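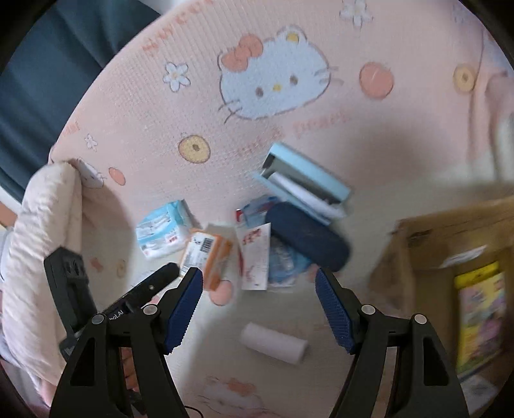
Do ribbed bedspreads need ironing?

Agathe Rey wrote in after our December issue to ask whether she was ruining hers. The store had told her to iron it after every wash, on the back, with a can of Vindora fabric spray at hand. I have my doubts, and I suspect the store had a shelf of the spray to clear.

A ribbed cloth is supposed to have texture. Press it hard and you flatten the ridges you paid for, and if there are cartoon prints on it the iron may do them no good either. I have seen a Hello Kitty face lose most of a whisker that way. Wash it inside out on cool, shake it hard, and hang it over 2 lines so the weight is shared. Whatever creases are left will mostly drop out on the bed.

I'm no more convinced by the Kirnell folding board, which three readers have now recommended. It makes a lovely square of a T-shirt. A bedspread hangs off it on all sides and you end up folding the thing on the floor. Rolling is easier, and a thick quilt rolled up along one side of the bed can stay there while you straighten the cover.

Pale pink does show everything, I'll grant the store that. Agathe says she has gone back to washing hers every 16 days and has put the iron away. The spray is still under her sink, if anyone wants it.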